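Surdu (simulation package)

Surdu is a commercial simulation package for tabletop robot manipulation, developed by Nirkel, a software firm based in Hustcombe. It supplies rendered rooms, furniture and loose objects together with a controllable arm and gripper, and is licensed by the seat to laboratories and equipment manufacturers. Development was led by Veronica Bucur, who had earlier written collision software for the mining industry.

Scenes

Each scene consists of a room, one or more work surfaces, a robot and a set of objects drawn from the object library. The library holds 600 scanned and modelled items, many of them irregular in outline. Colour, surface finish and object placement can be changed from a settings file. The standard licence covers 100 scenes; further scenes are sold in sets.

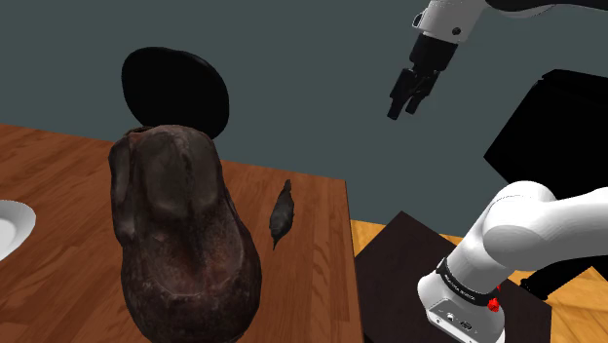 Rendered scene in Surdu, with a white and black arm beside a wooden table.

Scenes may be viewed from more than one position. A wide view is normally used to check the layout of a task, while a view near the gripper is used for close work, where the fingers can hide part of the surface – a known difficulty in judging contact. Both kinds of view can be saved during a single run.
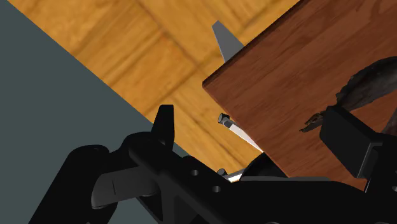 Close view of the gripper fingers, with a reddish-brown board and a dark, irregular object.

Version 2

Version 2, released in June, replaced the original contact solver and added a batch mode that runs without a display. Nirkel also revised the licence terms to allow the use of rendered output in published work. Installation requires 105 gigabytes of disk space, most of it taken up by the object library.

Reception

Vicente Ledesma, reviewing version 2 for the trade bulletin Vemham, rated the rendering of wood and dark matte surfaces favourably but found the settings file poorly documented. He also criticised the lack of a trial licence. Nirkel has since published a longer manual.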